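Gustero Wall Cleaning Set: Recording Rules

Version 11, revised 9th December
Maintained by Drorkine

Contents
268 episodes recorded with a hand-held gripper and its own camera. Task: find marks on a painted or plain wall, approach, wipe, back away. Sites are listed in sites.txt under the names Ashby and Vekar.

Before recording
Check that both fingers are seated in their brackets and that the tips are level when open.
Wipe the lens with a dry cloth.
Start with the gripper fully open and nothing in it. The cloth is picked up after the first wall view.
Leave the room lights as they are for the whole episode. Shadows on the wall are fine.

During recording
Hold the opening view for 55 frames. Both fingertips must be in view, along with the marks to be cleaned.
Do not touch the wall with bare fingers of the tool. Pads scratch matte paint.
Work from the top of a stain downward.
If the tool is dropped or bumped, stop and discard the episode. Do not trim it.

Labels
stain: a streak, blotch or smear
speck: a small separate dot
shade: gray areas caused by light, never marked as dirt
seam: a line or corner edge in the wall, never marked as dirt
Faint spots that two labelers disagree on get "unsure" and stay in the set.

Limits
No episode may be longer than 1725 frames. Walls with wallpaper, tile or bare brick are left out. People, mail and family photos must be out of view. The set has not been checked for use with a fixed arm.

Known issues
Episodes recorded before June use "spot" for both stain and speck. Run relabel.py before mixing them with newer ones.

Opening view
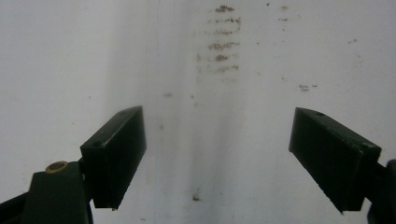 Gripper open and empty, brown streaks and specks on an off-white wall.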